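Progress report no. 2: Equipment purchase for the sorting and handling cell
Project: Setirero
Prepared by: Minoru Ebihara, equipment planning
Submitted to: Zakedley Fund, small works programme
Date: Aug 29, 2025

1. Summary

In this period we have finished the comparison of grippers, placed one order and postponed another. The spending is inside the approved budget. One decision is requested from the Fund, and it is described in section 6. I would be grateful to receive the answer before we sign the service agreement, because the supplier holds the price for 30 days only.

The first report, in June, promised that the arm and the gripper would be chosen together. We have changed this. The arm is now fixed and the gripper was chosen after it. The reason is the delivery time of the arm, which became longer while we were still discussing fingers and pads.

2. What was purchased

The arm was ordered from Cenditz, as planned. The purchase includes the controller, the cable set and the mounting plate. The invoice is divided in two parts. The first part is paid, and the second part is due after acceptance.

The parallel gripper was taken on a trial basis, also through Cenditz. The trial fee will be deducted from the price if we keep it. The price of the gripper with one pair of standard fingers is 2317 euros. A second pair of fingers was quoted separately at 112 euros, and I have put this in the budget as a spare part, not as equipment, in agreement with your guidelines on consumables.

The small camera for the wrist was not in the original plan. I explained in the June report why we wanted to add it. It was paid from the reserve line, and the reserve line is still positive.

3. Work with the trial gripper

The trial started later than planned. The adapter between the wrist and the gripper body was the wrong version, and we had to exchange it. After this the installation was simple and took one afternoon.

The main question in the trial is not the force of the gripper, which is sufficient for all the objects in our list. The main question is the pads. The textile pieces in the list are soft and thin, and the cartons are stiff. We would like to use one pair of pads for both. If this is not possible, we must either buy a tool changer or divide the work into two runs with a manual change between them. A tool changer is a large cost and it was never in our application.

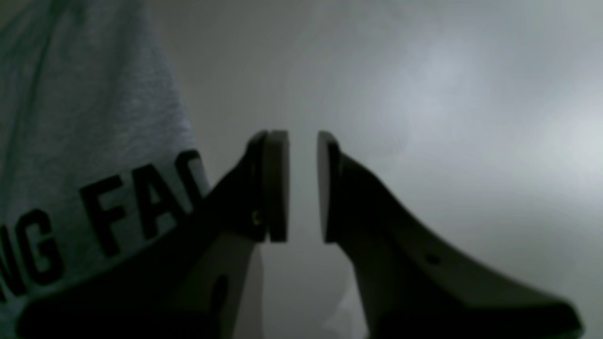

Fig. 1. Trial gripper seen from the wrist camera, fingers slightly open, block pads fitted.

We look at the wrist camera pictures mainly to check two things: the alignment of the pads, and how much of the view is taken by the fingers. In Fig. 1 the pads stand at nearly the same height, and this is good. The fingers however take a large share of the lower half of the picture. They also appear very dark against the pale background. For the software this means that a thin object can be lost behind the finger before the grip begins. I discussed with the supplier if the camera can be mounted higher. They have a longer bracket, which can be delivered with the spare fingers and does not need a new calibration plate. I have asked for a written offer.

The light was also dim in this picture. The first budget had no line for lighting, as we believed that the lamps in the hall would be enough. I now think that this was a mistake of planning, and it is mine. A simple lamp with a diffuser, fixed to the cell frame, should be included. I have asked two firms for offers and only one has answered until now.

4. Comparison with the other offer

The guidelines ask for at least two offers for each item above the threshold. For the gripper the second offer came from Ertürk. Their gripper is lighter and the fingers are narrower, so the view of the camera would be better. The pads can be changed without tools.

Against this, the Ertürk offer needs a separate controller box with its own licence, renewed every year. The yearly licence is not eligible under the rules of the programme after the project has ended, and we would have to carry it alone. The delivery was also uncertain. The sales office could give me a month but not a week.

For these reasons I recommend keeping the trial gripper, if the pads are accepted. The full comparison table is in Annex B. I corrected one error in the table from June: the transport cost of the second offer was entered twice.

5. Budget position

Arm and controller: as approved, second part of invoice open.
Gripper, trial basis: 2317 euros committed, not yet invoiced except for the trial fee.
Spare fingers: 112 euros, to be ordered together with the bracket.
Camera: paid from the reserve.
Service agreement, first year: 1588 euros, offer received, not signed.
Lighting: no approved line, offers requested.
Safety fence: no change since June.
Training of two operators: postponed until the arm is accepted.

The training was planned for the summer, but it makes little sense to train people on an arm that will still be moved. The sum remains in the training line and I do not ask to transfer it.

6. Decision requested

We ask the Fund to allow the service agreement to be paid from the equipment heading. In the application it was placed under running costs, where the remaining amount is too small. The total of the grant does not change. The agreement covers two visits and the replacement of worn pads during the first year. Without the agreement the pads must be bought separately, and we do not know yet how fast they will wear on the cartons.

If the Fund cannot agree, we will sign a smaller agreement without the visits and report on the pads in the next period.

7. Delays and risks

The exchange of the adapter moved the trial into the holiday time, and some tests with the textile pieces have to be repeated with better light. The acceptance of the arm depends on the floor anchors, which the building owner must approve. I sent the drawing and I wait for the signature.

The price of the gripper is safe as long as the trial agreement is valid. The price of the bracket and the lamp is not known.

8. Next period

Finish the pad tests with textile and carton.
Decide on the gripper and close the trial agreement.
Order the bracket and the spare fingers in one delivery.
Obtain the second offer for the lamp and ask for a budget line.
Accept the arm and pay the second part of the invoice.
Fix new dates for the operator training.

Annex A: invoices and proof of payment
Annex B: comparison of gripper offers, corrected
Annex C: draft service agreement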